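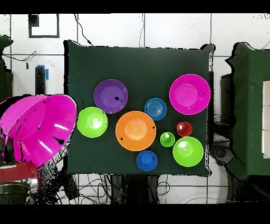 Work in this reporting period concentrated on the tableware part of the Somitz grant: choosing the pieces, setting up a fixed table for the layout trials, and writing the sorting rules that the Pukerton day center will use at mealtimes. The first two items are complete. The third is in draft. All pieces are plastic in saturated colors, and they are laid out on a dark green cloth so that each rim can be picked out from the background. The orange plate and the magenta plate stand out well against it. The lime green pieces also separate cleanly, which had been a concern when the cloth was chosen. The cloth will be kept for the remaining trials.

1. Tableware

The set was bought from Tahiri in one order. It covers plates, bowls and cups, with colors repeated across types. Repeated colors were requested on purpose: the sorting rules have to work by shape first and color second, and a set with one color per type would not test that. Omolara Okoro checked the delivery against the order and found two bowls with rough molding on the rim. Both were replaced by the supplier at no charge.

Cost of the set, cloth and storage boxes came to $600, which is within the equipment line. No further purchases are planned under this line.

2. Layout trials

A layout trial consists of setting the pieces out in a mixed arrangement, clearing them into stacks by a given rule, and recording the order of moves. Driss Abou Zeid ran the trials and kept the log. The log now holds 2,048 entries, one per move. Entries have been checked for missing fields but not yet for coding errors — that check is scheduled for October. 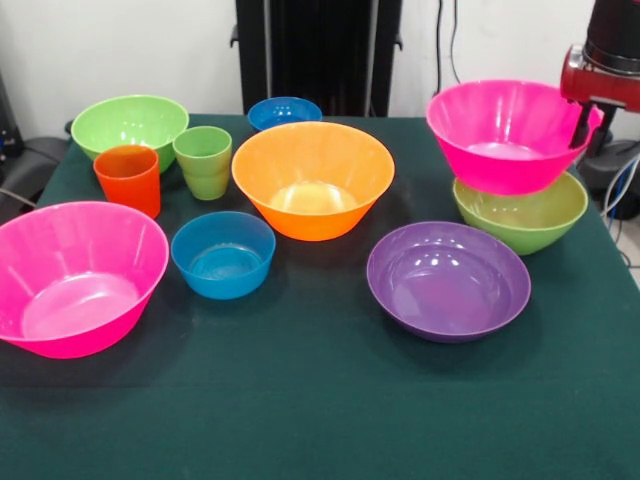 Mixed layout with bowls and cups on the table; pink bowl held above a light green one.

Three observations from the log affect the draft rules. Bowls with flared walls can be stacked in any order if they are the same size, but a small bowl placed first leaves the stack unsteady. Cups set in front of a bowl have to be moved before the bowl is lifted, and the first draft had the order reversed. Clearing from the front edge of the table to the back produced fewer interrupted moves than clearing by color.

3. Sorting rules

The second draft was sent to Abdelkrim Sqalli at Pukerton for comment. He asked for shorter wording and for the cup rule to come first on the card. Both changes have been accepted. He also asked whether the card could include lids. Lids are outside the agreed scope and would need a separate request.

4. Open items

Coding check of the log: Driss Abou Zeid, October.
Final wording of the rule card: Titilayo Isah, after the coding check.
Storage at the Usadley site: shelf space has been offered but not confirmed in writing. Finbarr Brennan is following up.

The next report will include the checked log and the final card.

Submitted by Titilayo Isah, 2 Oct 2018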